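Working Practice for Two-Arm Folding Tasks: Notes on the Revised Bench Rules

The Talside bench rules were revised in November, and I have been asked by several readers to set out what changed and why I supported it.
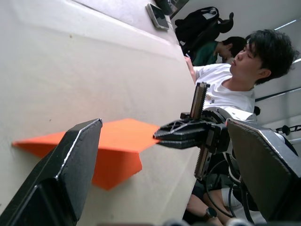

The previous version ran to 114 clauses, most of them carried over from a single-arm cell. It had a good deal to say about fencing and very little about two grippers sharing one sheet of paper with people seated at the same table. The revision cuts the list to 90 clauses and gives shared handling a section of its own.

The principal rule concerns handover. One arm is designated as holding and the other as working, and the designation is spoken aloud before either moves. Paper is a forgiving material in terms of injury, but it tears without warning, and operators tend to reach in when it does. Under the revised rules, no hand enters the space between the grippers until both arms have been placed in hold and the person at the controls has confirmed it.

The second change deals with seating. Persons at the bench may remain seated during a session, provided that each can reach a stop control without standing. Shoaib Afridi, who drafted this section, originally proposed a standing-only rule. I argued against it. Sessions are long, and tired people lean on the table.

Personal items were the subject of more correspondence than any other matter. Bags and telephones are permitted at the far end of the table, outside the reach of either arm. Cables are to be checked for slack at full extension before the first fold of the day - a step the Evville group had been following for some time.

Finger wear is now logged. Serrated fingers mark coloured paper readily, and a worn pad will often be mistaken for a poor grip setting. The Farooqui checklist, which we have adopted with minor changes to the wording, requires inspection of both pads after every 306 cycles. The remaining 13 items on that checklist apply to the wrist and mounting hardware and are unchanged.

Comments on the seating clause remain open. The Indton group has indicated that it will submit its own wording, and I will post it when it is received.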